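Laundry room > Baskets and hampers > Skavano square basket

Print this page | E-mail to a friend

Skavano Square Laundry Basket

14 shares | 6 comments

We had been looking for a decent woven laundry basket for the shop for ages. The pretty ones were lined with scratchy cloth or had handles that worked loose, and the tough ones looked as though they belonged behind a hotel. The Skavano is the first one we've all wanted to take home, and two of us have done just that.

It is square, it is plain, and it is made to be carried to the machine and back again. The weave is close and fine, in a colour that sits somewhere between cream and beige (it does deepen a little over the years if you keep it in a sunny spot, and we rather like it when it does). A darker rim runs along the top and finishes the edge off nicely.

The shape is what won us over. Round baskets always waste the corner they stand in, and the long oval ones stick out and catch your shins. A square one goes flat against the wall beside the washer and stays there. It also fits sideways on the bottom shelf of our Didimside rack, with enough room above to drop in a few socks as you go past.

Adanech Yilma does our testing and has had hers at home since December. She has three children and a washing machine that hardly gets a rest, and this is what she wrote for us:

"I use it for going down to the machine and for coming back up. I load from it at the door, a handful at a time, and when the wash is done I give the inside a quick wipe and use it again for the clean things. The rim is smooth all the way round, and I haven't had a single jumper snag on it. The bottom corners have taken some knocks on the stairs and look fine."

It holds one full family load, or a double sheet set with the pillowcases. You can heap things above the rim if they are soft and light. Towels and jeans are heavier than they look, so with those we'd stop a bit lower down and save your back.
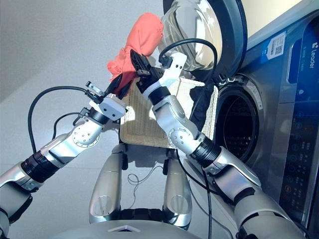
Can I put wet washing in it?
For the short trip from the machine to the line or the airer, wet washing is fine. Don't leave it sitting in there overnight, though. Woven baskets like to dry out between jobs, and a damp one kept in a closed cupboard will start to smell. If it does get soaked, stand it upside down somewhere airy, away from the radiator, until it feels dry to the touch.

Looking after it

Dust gets into any weave sooner or later. A soft brush on the vacuum cleaner lifts most of it out, and a barely damp cloth does the rest. Skip the washing-up liquid, and please don't put it in the bath with the shower running over it (one customer did, and it took days to dry). If a strand works loose, snip it close with nail scissors and leave the rest alone. Pulling at it only makes it longer.

Dark clothes that are still new can leave a little dye behind when they're wet. A cotton bag inside the basket sorts that out. The Zirkia liner is the one we stock for this: it has a drawstring top, goes in the machine with everything else, and folds over the rim so it doesn't slide down.

Which one to choose

Skavano also make a taller basket with a lid, the Hong. It's a lovely thing and it hides a week of shirts very well, but it is a hamper — you fill it, it stands in the bedroom, and you carry armfuls from it. If you want something to pick up and walk off with, get the square one. Quite a few people end up with both, the Hong upstairs and the square basket by the machine.

Price and delivery

Skavano Square Basket: £24
Square basket with Zirkia liner: £31
Pack of 2 square baskets: £45
Delivery: £2.99, or free if you collect from the shop

Baskets are sent out whole, in a big box with paper round the rim. The box is bulky but light. Small differences in colour from one to the next are normal, so if you are buying a pair and would like them to match, put a note on the order and Mulugeta Alemneh in our stockroom will pick out two that go well together. He is very good at it and takes it very seriously!

If yours arrives with a crushed corner, send us a photo before you throw the box away and we'll send out another. Unused baskets can come back within 24 days.

Comments (6) | Share this page | Print this page | E-mail to a friend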